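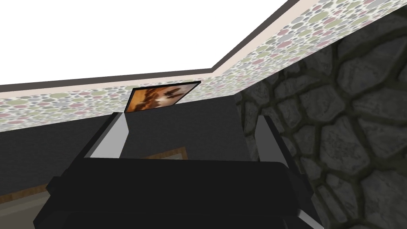 Célula simulada Takorance: montagem e afinação do manipulador de dois braços

Galeria de trabalho de Imad Khalaf, julho. O modelo corre no simulador Hirano, versão 3, com a cena doméstica Menitley. As notas cobrem a calibração das garras e a revisão dos limites articulares. O ficheiro de cinemática tem 1.328 linhas e é validado antes de cada arranque.

Os eixos do punho são referenciados um a um, primeiro o braço esquerdo. O desvio admitido entre o valor comandado e o valor lido é de 19 milésimos de radiano.
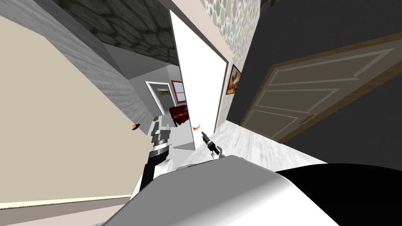

O direito segue o mesmo procedimento, com a base bloqueada. Se o controlador Balach devolver erro de seguimento, reduz-se o ganho proporcional e repete-se a referência desde o zero. As malhas de colisão do antebraço foram simplificadas para 3.000 faces; a malha visual ficou intacta.

Nos corredores, a folga lateral calcula-se com os dois braços estendidos para a frente. 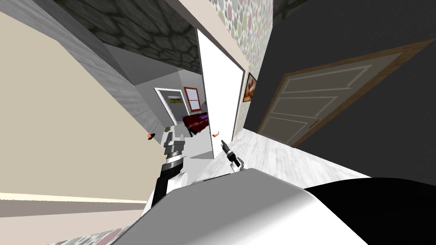 Os dois braços à frente do corpo, no corredor que dá para a sala.

A abertura das garras verifica-se em vazio. Os dedos são comandados em simultâneo e o zero é gravado no ficheiro de parâmetros.
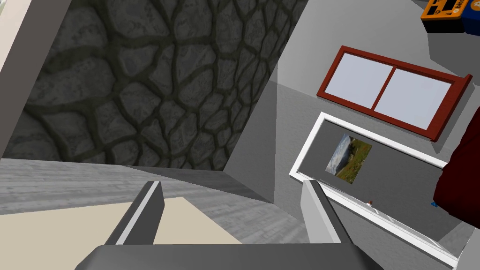
Com que frequência se deve repetir o zero das garras?
Sempre que se altere a malha de colisão, a massa dos dedos ou o passo de integração. Nos restantes casos basta carregar o último ficheiro de parâmetros validado.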